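**Greifer am Selbstbau-Arm: USB-Verbindung bricht ab**

**ballance_706** schrieb:

Moin, ich baue in der Werkstatt an einem kleinen Greifarm, Steuerplatine von Cultent, sechs Servos, Netzteil separat. Läuft am Desktop sauber. Am Laptop verliere ich nach 14 Minuten die serielle Verbindung, ziemlich reproduzierbar. Firmware ist der Stand aus dem Juni. Kabel habe ich schon getauscht, jetzt eins von Z-TEK, die Schachtel liegt links neben dem Laptop.

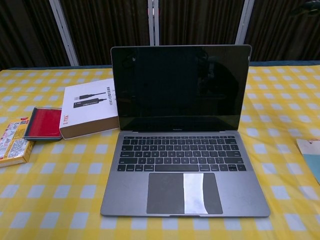
*Werkstattgruppe Balton -- Bereich Robotik und Automation*

Energiesparen für den USB-Hub ist aus. Hat jemand noch eine Idee?

---

**lötfuchs58** schrieb:

Masse. Netzteil und Laptop müssen ein gemeinsames Bezugspotential haben, sonst steigt der Wandler irgendwann aus. Hatte ich bei meinem Förderband auch.

---

**kettenspanner** schrieb:

> Masse.

Glaube ich nicht. Dann würde es beim Anfahren der Servos abbrechen und nicht immer zur gleichen Zeit. Für mich klingt das nach einem Timeout in der Software. Was sagt das Log?

Und zieh mal die Folie vom Trackpad ab, das macht einen ja wahnsinnig.

---

**ballance_706** schrieb:

Folie bleibt drauf. Im Log steht nur "port closed", sonst nichts. Masse ist verbunden, gemessen.

---

**lötfuchs58** schrieb:

Gemessen unter Last? Im Leerlauf sieht das immer gut aus.

---

**ballance_706** schrieb:

Nein, ohne Last. Hole ich nach.

---

**m_kramer_fan** schrieb:

Ich nehme für so was den Isolator von Kramer, seitdem Ruhe. Kostet fast 58 Euro -- muss man wollen.

---

**kettenspanner** schrieb:

Bevor du Geld ausgibst: Watchdog im Sketch auf 10 Sekunden setzen und den Arm ohne Servos durchlaufen lassen. Bricht es wieder ab, ist die Masse raus.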